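Home | Projects | Reports | Contact

Progress report to the Mowat Fund: instrument loan and repair scheme
20 May 2020
By Ebony Henare

The report covers the period from February to now. The grant was given to put repaired acoustic instruments into the hands of players who cannot afford to buy one, and to fit pickups to those that are used on stage.

Spending to date is £2617. Most of it went on parts: strings, bridge pins, tuners, end-pin jacks and pickups. The rest was courier charges, which were higher than we had planned for after the Ritberg collection point closed in March. Receipts are in the folder already sent to you.

Nine guitars have been repaired and set up. Six of them are out on loan and the other three are in the store, strung and tagged. Two mandolins are still waiting for new bridges. The supplier in Burnitz has had the order since the end of February and has given us two delivery dates, neither of which was kept. If the parts are not here by the end of next month we will cut the bridges ourselves from blanks. Yichen Lu has done this before and puts it at a day's work for each.

The pickup fitting went more slowly than the timetable said. The first batch of contact pickups gave a weak signal on the bass side. Yichen refitted one with a thinner layer of gel under the bridge plate and the balance came up well, so the others were done the same way. We also changed the jack on the two older guitars, where the hole had been drilled too wide and the socket worked loose. There was some hum through the small amplifier at Millotano – a bad earth in the lead, now replaced.

Borrowers have been asked to send a short note each month saying how the instrument is holding up. Four have done so. One reported a buzz on the third fret, which was dealt with by post with a new saddle. Another has asked to keep the guitar for a further six months and we have agreed.

The spring open day at Millotano did not take place. The hire fee was returned in full and we ask your permission to move it to the parts budget.
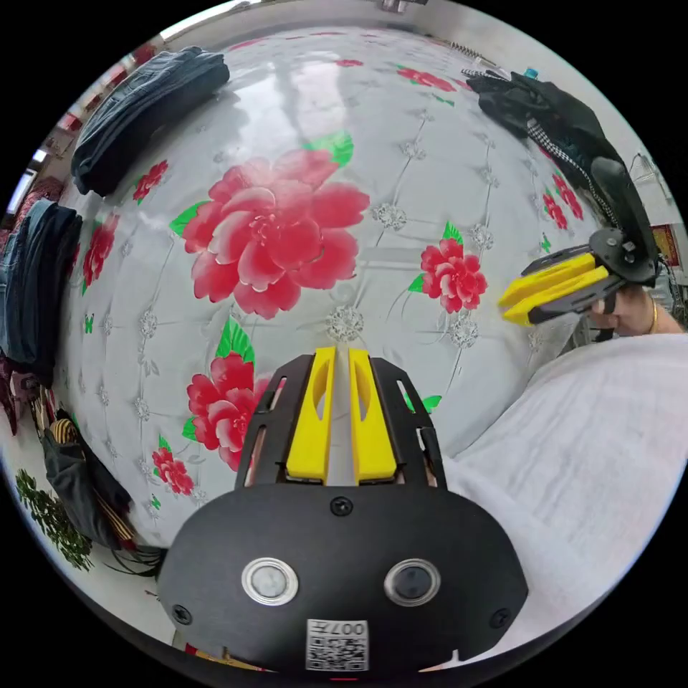 Photo: Yichen Lu

For the next period we plan to finish the mandolins, fit preamps to the guitars used for stage work, and write a two-page care sheet for borrowers covering strings, humidity and battery changes. A draft of the sheet is with Yichen – the section on batteries needs checking against the preamps we end up buying.

We do not need more money at this stage. We do need a decision on the hire fee before the next parts order goes in. The loan list and the condition record for each instrument can be sent on request.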